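Re-stamping a steel allergy tag by hand

3/15/23

My old tag wore smooth after six years on a keychain, and the replacement I ordered came back with the second line a full character off center. I decided to stamp the next one myself. These are my notes, mostly so I can repeat the job in October when the second tag is due.
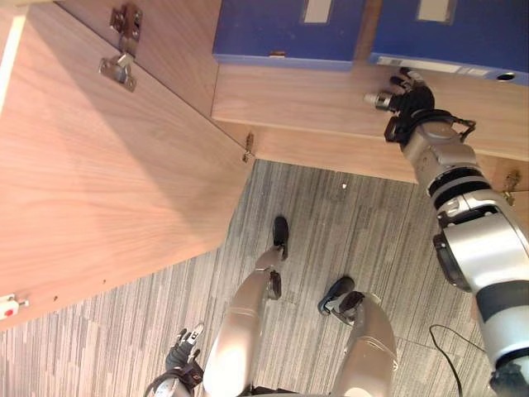 Blank and stamps

The blank is a Paluvar stainless oval with two holes, bought as a pair. The letter set is a Skarkance, 2 mm capitals, carbon steel. I bought the 2 mm set after trying a 3 mm set on scrap. At 3 mm the word PENICILLIN does not fit across the blank with a margin I would accept. At 2 mm it fits with room for a space and one more character.

Check that your letter stamps are rated for stainless. Most cheap sets are meant for aluminum and brass, and the thin strokes on the E and F chip first. Adeel Hashmi lent me his set for a test and I owe him a new F.

Layout

I wrote the text out before touching the blank. Final version, front:

PENICILLIN
SEE WALLET

The back has a phone number and nothing else. I left my name off. Zorica Nikolovski, who was a paramedic until last year, read the draft and struck out two abbreviations I had made up. Her rule is that if a stranger has to guess at it, spell it out or move it to the wallet card.

For centering, count characters including spaces, halve the count, and stamp from the middle outward. A strip of masking tape gives you a baseline. Set the bottom edge of each stamp against the tape and feel for it before you strike.

Stamping

Tape the blank to a steel block on a solid floor or a heavy bench. My folding table bounced, and a bounce gives you a double image. One hard blow with a two-pound hammer was enough for most letters. Wide letters such as W needed more force than I or L. Going back for a second blow worked only when I could feel the stamp seat in the first impression.

The blank bowed upward at the ends. I flattened it face down on leather with a rawhide mallet.

Filling and finish

I filled the letters with black enamel paint, waited overnight, and wiped the surface with 150 grit paper on a flat block. That was too coarse. It left scratches that took longer to remove than the stamping itself. Start finer next time.

Total was 17 dollars for the blanks, paint and split rings, not counting the stamps. Ajith Suvarna asked whether the letters are readable at arm's length. In daylight, yes. Under the porch light I had to tilt it.

Still to do: round off the hole edges, which are catching on my pocket lining.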